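Ulleck's Sorting Arm Gets Its Grip Back

COKEVBRIDGE — The red and black robot arm at the Ulleck workshop is sorting again after 2 days of picking things up and then, on reflection, declining to keep hold of them.

The trouble began in December with a drink can, which made it halfway to its destination. A ball followed, then another can. Yaa Odoi, the technician who looks after the cell, first suspected the software, as everyone does. She reloaded it and watched the arm drop the same can in the same spot with admirable consistency.

The culprit was a screw behind one of the fingers, which had worked loose enough to let the grip go crooked under load. The supplier, Esen, lists it as a part that should be checked every 286 hours. The workshop's log shows it had last been checked when the arm was installed.

"It's in the manual," said Odoi. "I have the manual. It was holding up a monitor."

Tightening the screw took 10 minutes. Resetting the fingers so that both closed squarely took most of an afternoon, and then came the test load: a wire-mesh basket of cans, balls, knitted cloth and toys, among them a hamburger and an orange plush thing that is probably a duck. 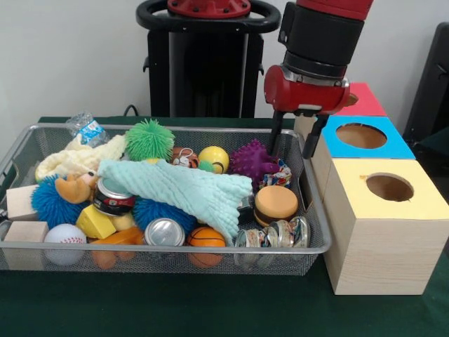
What the basket is for

Odoi likes a messy test. A tray of matching blocks will flatter almost any gripper, she said, while a crushed can or a ball covered in soft spikes will find the weak finger in no time. Knitted cloth is the item she trusts most, as a crooked grip tends to pinch one corner and drag the rest along behind it.

The arm now starts each morning with a short check: fingers fully open, fingers fully closed, then 2 trial picks before any real work. Odoi wipes the fingertips at the same time and looks over the cable for rubbing. The screw has its own line in the log.

Ayele, the firm that rents the sorting cell to Ulleck, has asked for a copy of the new checklist. The monitor is now standing on a phone book.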